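Skomier: learning assembly steps from short demonstrations

Skomier is a set of 500 demonstrations of a robot arm handling plain white parts – blocks, plates, trays and the like – together with the code we used to train on them. We wanted to know how far a simple imitation policy could get if it was given marker poses as well as camera pictures, and the answer was much further than we had hoped!

The policy gets two inputs at each step: one fixed camera view, and the pose of every marker the tracker can find. When a marker is hidden we keep its last known pose and raise a flag. That flag made a bigger difference than anything else we tried.

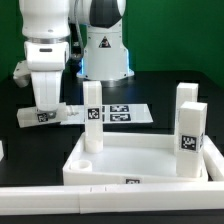

Fixed camera view: gripper at a flat block on the left, tray with upright marked blocks in front.

With the flag, the policy finished 15 test runs out of 20. Without it, the same network managed 11. Training took 2000 steps in both cases, and we'd love to see someone try a longer run.

What's in the folders
demos – the recordings, one folder each
poses – marker tracks as plain text
train – training code and settings

Known problems
Poses jump a little when a marker is seen at a steep angle. We left these in.

Recorded by Daiane Arruda; tracking and training code by Ustyna Hrytsenko. Last updated January 7, 2021.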